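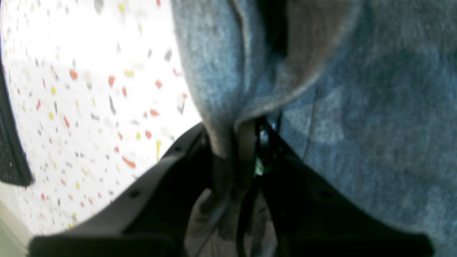 Stop Putting a Deadline on Store Credit

Last October I returned a winter coat to a shop in Zondatville. The zipper had failed and the shop had no more in my size, so I was given a plastic card with $139 on it. The clerk was polite, the line was short, and I put the card in a drawer. When I took it out again in spring, it was worth nothing. The back of the card said the balance was good for 63 days from issue, in gray print on a slightly lighter gray.

I don't think the shop set out to rob me. I do think it kept $139 of my money and gave me nothing for it, and that this should not be allowed.

A gift card is a little different, and many places already limit how quickly those can run out. Store credit for a return often falls outside the rules people think protect them. A gift card was at least bought as a gift card. Store credit starts as a coat, or a lamp, or a pair of boots that didn't fit. The customer paid in full and gave the goods back. The shop can repair the item, send it to the maker, or put it back on the rack and sell it to the next person. After that the only thing left unsettled is the credit, and the shop gets to decide when it stops owing.

Try this the other way around. If I owed a shop $139 and told them my debt expired after 63 days, they would laugh and send the bill to a collector.

The usual defense is bookkeeping. Unused credit sits on the books as something owed, and owners would like to clear it. I have some sympathy for this. I kept the accounts for my brother-in-law's hardware store for six years, and old credits are a nuisance. You carry them from one year to the next and most are for small amounts. But a nuisance is all they are. We had one page for them, and later one tab in a spreadsheet. A man came in once with a handwritten slip that was older than the cash register. We looked him up, found him, and he left with a box of deck screws and some change.

The other defense is that a deadline brings people back. I'm sure it does. It also brings them back in a bad mood, to buy something they don't want before the date runs out. I have done that too. I own a set of napkin rings from Vorkley that I have never put a napkin in.

Lâm Tô, who runs the alterations counter at Bạch, dropped expiration dates on credit a few years ago. I asked her on a Thursday afternoon, while she was pinning a hem, whether it had cost her anything. She said she used to have an argument over an expired slip nearly every week, and she has not had one since. She writes the amount in a notebook next to the customer's phone number. If the notebook gets full, she buys another.

Bigger chains have no excuse on the record-keeping side. Joltness sends me an email on my birthday and knows my shoe size. It can remember that it owes me $30.

What I would like is simple enough to fit in one paragraph of law. Credit given for returned goods does not expire. If the balance is small, the customer may ask for it in cash. If a store closes or changes hands, the new owner honors what is outstanding or the old one pays it out. I would accept a very long limit, say ten years, if that is what it takes to get a bill passed – but I would want a notice sent before the money goes.

Until then, my advice is to ask for the refund on your original card, and to keep asking. Shops often offer credit first and a refund second. If credit is all they will give you, read the back of the card before you leave the counter and write the date on the front in marker. Mine is still in the drawer, and I plan to take it to the next town council meeting.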